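Fimoria Kundendienst
Ticket 654
Betreff: Tischleuchte Zawadzka, Leuchtmittel flackert und geht nach dem Einschrauben aus
Status: wartet auf Rückmeldung
Gemeldet von: Seraina Lehner
Bearbeitung: Kidus Chala, später Nikola Michalski

1. Meldung
Die Leuchte Zawadzka haben wir über Fimoria bestellt, das Leuchtmittel von Femum (3000 Kelvin) lag laut Lieferschein bei. Beim Einschrauben geht das Licht kurz an, flackert und ist weg. Dreht man eine halbe Umdrehung zurück, kommt es manchmal wieder. In der Anleitung steht, das sei ein Zeichen für eine "nicht vollständig eingeschraubte Lampe". Das halte ich für eine Ausrede. Ich kann eine Birne einschrauben.

2. Antwort Kidus Chala, 9:40 Uhr
Guten Tag Frau Lehner, bitte Netzstecker ziehen, das Leuchtmittel abkühlen lassen, herausdrehen und das Gewinde sowie den Kontakt in der Mitte ansehen. Dunkle Stellen oder ein schief sitzender Kontakt wären wichtig. Bitte auch ein Foto vom Sockel schicken, möglichst mit dem Gewinde nach oben.

3. Rückmeldung Seraina Lehner, 11:15 Uhr
Gemacht. Das Gewinde glänzt, der Mittelkontakt auch, der hellgraue Isolierring darum ist glatt. Verschmiert ist höchstens der weiße Kunststoffkörper, und dass ein paar Flecken am Gehäuse das Licht ausschalten, wird hoffentlich auch bei Fimoria niemand behaupten. Foto: 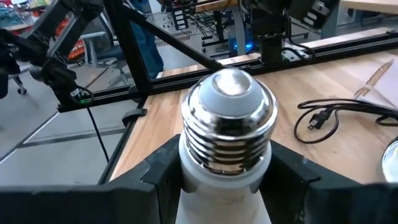 4. Antwort Kidus Chala, 13:05 Uhr
Danke, am Sockel erkenne ich auf dem Foto keinen Schaden. Das schließt einen Fehler im Inneren nicht aus. Bitte der Reihe nach testen:
- Das Leuchtmittel von Femum in einer anderen Leuchte mit passender Fassung, mindestens zehn Minuten eingeschaltet.
- Ein anderes Leuchtmittel in der Zawadzka, gleiche Dauer.
- Die Zawadzka an einer anderen Steckdose, ohne Mehrfachleiste und ohne Dimmer.

5. Testergebnisse Seraina Lehner, 16:30 Uhr
Leuchtmittel von Femum in der Flurlampe: brennt ruhig, kein Flackern, auch nach einer Stunde nicht.
Altes Leuchtmittel von Tovico in der Zawadzka: gleicher Fehler, geht nach ein paar Sekunden aus.
Andere Steckdose: kein Unterschied. Einen Dimmer haben wir nicht.
Damit ist das Leuchtmittel für mich erledigt. Trotzdem wurde mir am Telefon von Herrn Isaksson ein Ersatzleuchtmittel angeboten. Was soll ich damit? Es würde in derselben Leuchte flackern.

6. Interner Vermerk Nikola Michalski
Übernommen von K. Chala. Die Kundin hat recht, Ersatzleuchtmittel (Artikel 151) aus dem Auftrag nehmen. Verdacht auf Federkontakt in der Fassung oder lose Ader im Schaft. Bei Halina Żak in der Werkstatt nachgefragt, ob der Fehler dort bekannt ist. Antwort: zwei ähnliche Fälle, beide Male saß der Kontakt in der Fassung zu tief. Ob das hier auch so ist, lässt sich aus der Ferne nicht sagen. Kundin um ein Foto vom Fuß gebeten, damit wir die Ausführung zuordnen können, es gibt den Fuß auch in Schwarz.

7. Rückmeldung Seraina Lehner
Den Fuß hätte man auch in der Bestellung nachlesen können: Chrom, rund, darüber der kurze verchromte Schaft und der weiße Kegel. Bitte sehr. Den Kontakt in der Fassung biege ich nicht selbst hoch, auch wenn das im Forum als Hausmittel gilt. 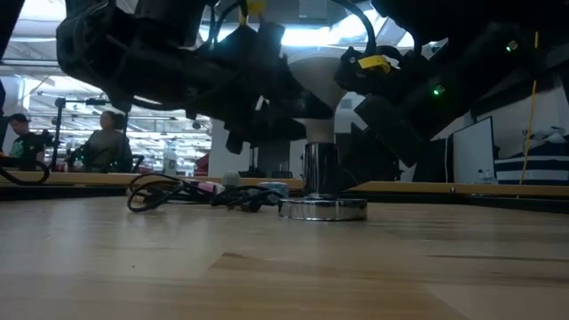
Winterthur, Februar
Sehr geehrte Frau Lehner, vielen Dank, die Ausführung ist damit geklärt. Bitte biegen Sie tatsächlich nichts an der Fassung, das ist Sache der Werkstatt. Wir tauschen die komplette Leuchte. Das Rücksendeetikett kommt per E-Mail, das Leuchtmittel behalten Sie bitte. Den Karton brauchen wir nicht im Original, der Fuß sollte aber gut gepolstert sein.
Nikola Michalski

8. Rückmeldung Seraina Lehner, 18:20 Uhr
Einverstanden. Ich hätte gern schriftlich, dass die Austauschleuchte vor dem Versand mit eingeschraubtem Leuchtmittel getestet wird, länger als ein paar Sekunden. "Geprüft" stand auf dem ersten Karton auch. Und falls der Federkontakt die Ursache war, möchte ich das Ergebnis der Werkstatt erfahren. Bis dahin bitte das Ticket offen lassen.

9. Vermerk Nikola Michalski
Testlauf bei H. Żak angemeldet. Ticket bleibt offen, Etikett verschickt.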